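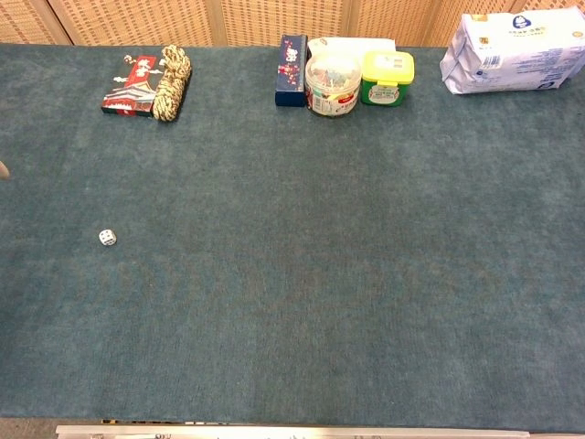
README: Brivarmont packing tables, clip set 2

What's in it

566 clips from the mixed-goods tables at our Brivarmont site, plus 101 from the Noiphan annex, for 667 in all. Each clip covers one tabletop job: pick up the named item, put it where the ticket says, leave everything else alone. That last part has proved ambitious.

Items

Whatever the stockroom would part with. Boxes, a bundle of rope, a clear tub of what look like push pins, a small tub with a yellow-green lid, a big soft white package in crinkly plastic, one die. The die is the smallest thing on the teal surface and takes up most of our meeting time. Crinkly packages come second. The label for both is "small_or_soft", and we regret it, but changing it now breaks the loader.

How the work changed

Before Plaltora, a packer packed. Now a packer lays out the table, starts the run, watches, and fills in a form about what went wrong. The form has 19 fields. Packers asked for 8. Management described this as a lighter workload, and for wrists it may be. Walking went down, typing went up, and the job title stayed the same, as did the pay grade.

Two packers per shift now do layout only. They are good at it, and they line things up along the back unless told to scatter them. We have told them. Expect a bias toward tidy rows in the morning clips.

Known problems

Tickets written on Tuesday use the old item names.
"Done" was pressed early in some Noiphan clips, usually near lunch.
Field 14 ("operator mood") is optional and should be ignored, though it makes good reading.

Use

Fine for training and testing inside Vastville. Do not use clip timings to rate packers. This was promised in writing, and the letter is in the docs folder.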